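The Wunholm Delegate Flag and Table Stand Set

If you have ever had to get a room ready for visiting delegations, you will know how much of the day goes on flags. They arrive in different sizes, the poles lean, and somebody always has to ring around the night before to find one more. We put the Wunholm set together for councils, consulates, universities and trade offices that host overseas guests a few times a year and would like the tables to look right without a great deal of fuss.

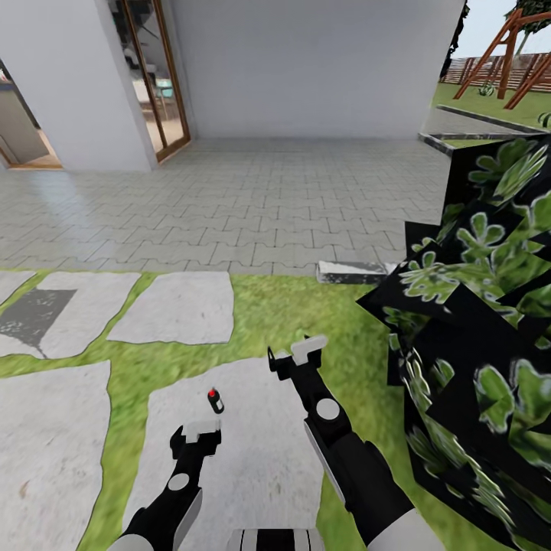 Each set comes with 18 table stands and a matching pair of full-height floor poles for the signing table or the spot where everyone lines up for the group photo. The stands have a weighted base, so they stay put when the papers start moving about, and the pole simply twists in by hand (no tools, and no tiny screws to lose under the carpet!). Flags are ordered separately, because every guest list is different, and you can choose from the 102 designs we keep in our Lamont warehouse.

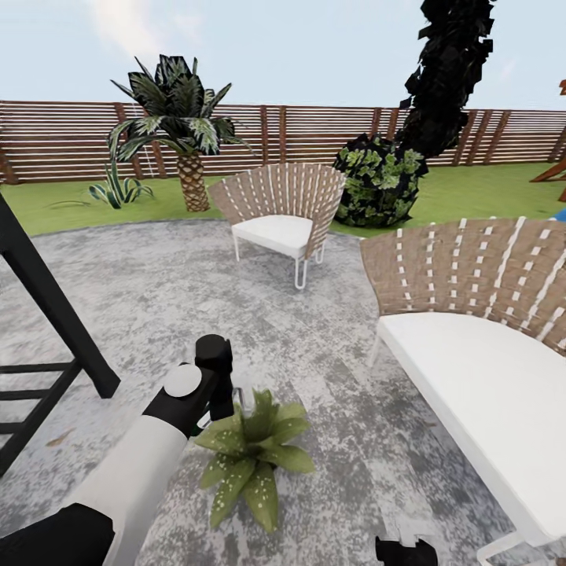
We are quite particular about colour and proportion. National flags are not all the same shape, and a delegation will notice if theirs has been trimmed to match its neighbour. Ours are printed to the proportions each country specifies, on a knitted polyester that hangs nicely indoors and can be pressed with a cool iron. If you need the flag of a regional organisation or a sister city, send us the artwork and we'll make it up for you, usually in 2 weeks, although January is slower while our printers are on holiday.
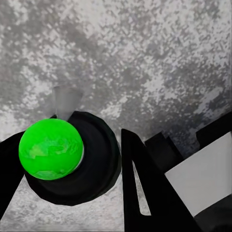 Everything packs away in the Prudau carry case, which has a padded slot for each stand and a flat sleeve for the flags so they come out without creases. There is a card pocket inside the lid as well, handy for the seating plan and the order of precedence, and the labels can be wiped clean and written over for the next visit.

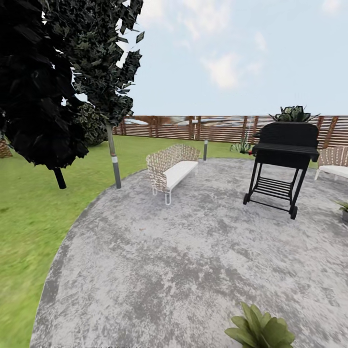 Place cards to suit the stands are sold in boxes of 1,000, plain or with a printed crest. Customers who bought our older Flindmont stands can keep using them, as the new poles fit the same base, and spare caps and cords are still available. For a quote, please tell us which flags you need, the date of your event and where we're delivering to.

Last updated: October 2019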